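Fukdale clinic program takes on second intake of placement volunteers

January 25, 2020

A community health program in Fukdale will bring in 11 new placement volunteers in June to work alongside nurses who visit people with diabetes and high blood pressure at home.

The program is run by Warkis, a local nonprofit that has worked in the area for six years. Volunteers stay for at least three weeks and are paired with a staff nurse for the whole of their placement. They do not give injections or adjust medication. Most of their time goes to blood pressure checks, record keeping, and help with the group cooking sessions held at the Mohammed Street hall.

Warkis staff and volunteers made 1,465 home visits last year, according to program manager Hadiza Dauda. She said demand has grown fastest in the hill settlements east of town, where the nearest pharmacy is a long bus ride away.

"People know they should come in for a check, but it costs them a day's wages," Dauda said. "So we go up there."

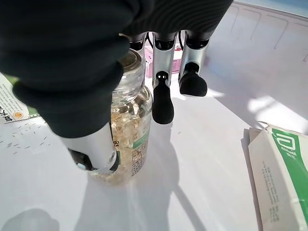
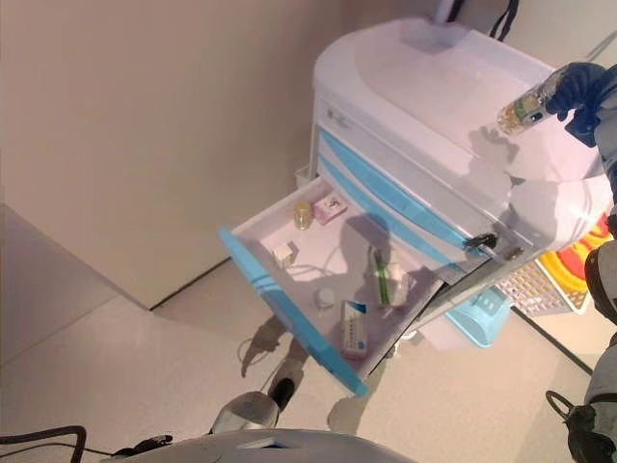 Drawer open on a medical cart with light blue trim.
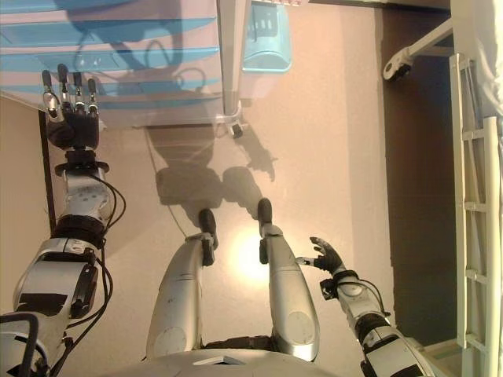
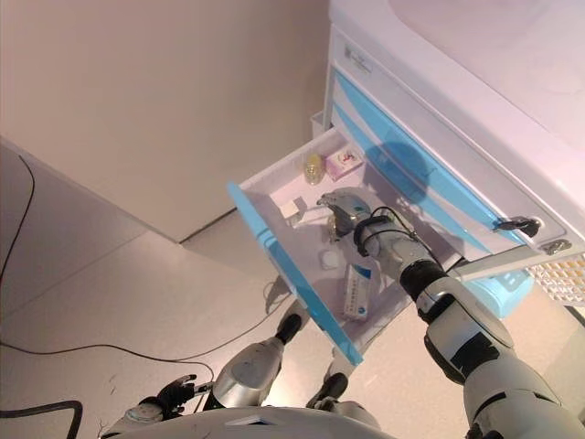
The June group will be the second under the current arrangement. The first finished its placements before the holidays, and two of its members have asked to return. Both will help train the newcomers during the first week.

Somkiat Thongsuk, one of the two, spent most of his placement on the eastern route with nurse Omolara Jibrin. He said the walking was harder than he expected and that he learned to keep his questions short. "Some of the older patients had told the same story to four different people," he said. "Omolara showed me how to read the notes first."

Warkis is also adding a schools component. Fatima Okeke, a health teacher at Rikard Secondary School, will lead classroom talks on diet, exercise, and family history for students in the upper grades. Volunteers will assist with the talks one afternoon a week – the rest of their schedule stays the same.

Applicants must be 18 or older and do not need medical training, though a first aid certificate is required before arrival. Housing is with host families in Fukdale, and breakfast and dinner are included. Volunteers pay for their own flights and insurance.

Bakari Ondieki, who coordinates the host families, said he is still looking for homes within walking distance of the clinic. Families who took part last year will be contacted first. Others can leave their names at the Warkis office, which is open weekday mornings.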